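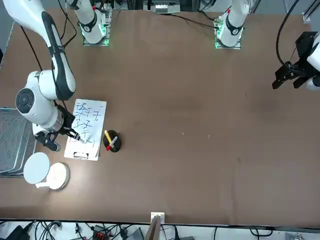 A white handheld whiteboard with three or so rows of dark blue writing, and a marker at the bottom row.

I'd been trying to get Yayra Eshun on the phone since September, when her band Clella put out their second record and I played it so much that my neighbor started humming it on the stairs. She finally called me back at seven in the morning, wide awake, eating toast. I was neither of those things!

If you haven't heard Clella yet, they're a folk band with a brass problem (her words). There are 5 of them, and two play trombone. The new album is called Fladton, after the town where Yayra grew up, and it's slower and stranger than the first one, with a lot of accordion and a lot of singing in rounds.

"People keep telling me it's a sad record," she said. "I thought we'd made a party album. I played it for my mom and she asked if I was eating enough."

I asked about the title track, the one everybody seems to have on repeat. It started as a tune her grandfather whistled when he was fixing bicycles, and she had the melody for years before she had a single word. The band tried it fast, then as a waltz, then with drums, and dropped it every time.

"We had 16 versions of that song. Sixteen! Our drummer wouldn't let me say the name of it in the van. Then one night we did it with just accordion and three voices, and we'd been singing all day so we were kind of hoarse, and that's the take on the record. You can hear me cough before the last verse. I fought to keep the cough."

They recorded at Bouzid, a small studio over a bakery, which sounds dreamy until you learn the ovens come on at four and the whole floor hums. Yayra says it hums in B flat, more or less, and after a couple of nights they gave up and tuned the drone on "Salt Road" to match it. I went back and listened on good headphones after we talked, and yes, there's something down there.

I wanted to know how two trombones ended up in a folk band in the first place. She laughed for a while.

"One of them answered the ad and the other one drove him to the audition. He had his horn in the trunk. What were we going to do, make him wait in the car?"

The first album came out on their own, 272 copies, all folded and glued on her kitchen floor. This one is on Gomov, a label I mostly know for loud guitar bands, and I was curious whether anybody there had asked them to turn things up a little.

"No, they've been sweet. They did ask if the last song needed to be eleven minutes. We talked about it and now it's twelve."

That last song is my favorite, by the way. It's called "Ninety-Three," for the bus she took to accordion lessons as a kid, and it has the best ending I've heard in ages, with the voices dropping out one at a time until there's only the squeezebox breathing.

"The 93 doesn't run anymore," she told me. "I rode it out to the end of the line when I was ten because I fell asleep on my accordion case. The driver bought me a soda. I hope he hears it."

They're touring through the spring, mostly small rooms, and she's already got half a dozen new tunes she won't play for me. I asked twice. She said she had more toast to make and that I should come to a show and stand on the left, by the trombones.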